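About Garkeneo

Garkeneo sets working rules for robots that handle household objects, and trains the people who run them. Our main workshop is in Grurkdale, with a second site at Aryee. We were founded by Aisling Brophy and Remo Bühler, who had both written safety procedures for packaging plants before turning to smaller machines used close to people.

Our Code of Practice

All work at our sites follows the Ranov Code, our own written standard, now in its second edition. The Code covers table setup, operator duties, stopping a run, and the keeping of records. It applies equally to staff, trainees and visiting teams.

Before an arm is powered, the operator checks the fingers, screws and cables by hand and signs the log. Objects placed on the table must be listed on the task sheet. Light or flat items are approached from the side and at reduced speed. 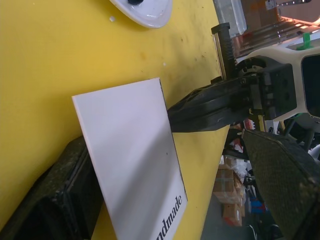 A gripper finger beside a white board on the yellow work table.

The Code treats every arm on a shared table as a separate machine with its own operator and its own stop button. Only one arm may move toward an object unless the task sheet permits otherwise. Persons seated near the work area must be known to the lead operator, who alone may clear a restart.
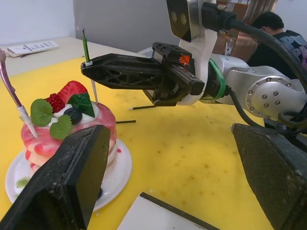 Table work with a decorated cake and a thin green candle.

Records and Review

Last year our operators logged 1502 runs, of which 494 were reviewed in full by Latifa Cherkaoui and her standards team. Findings are published to all staff each March. Any operator may propose a change to the Code in writing, and each proposal receives a written reply.

Training

Philomena Osei directs operator training. Nilton Londoño is responsible for site inspections at Grurkdale and Aryee. Requests for copies of the Code should be addressed to the Standards Office.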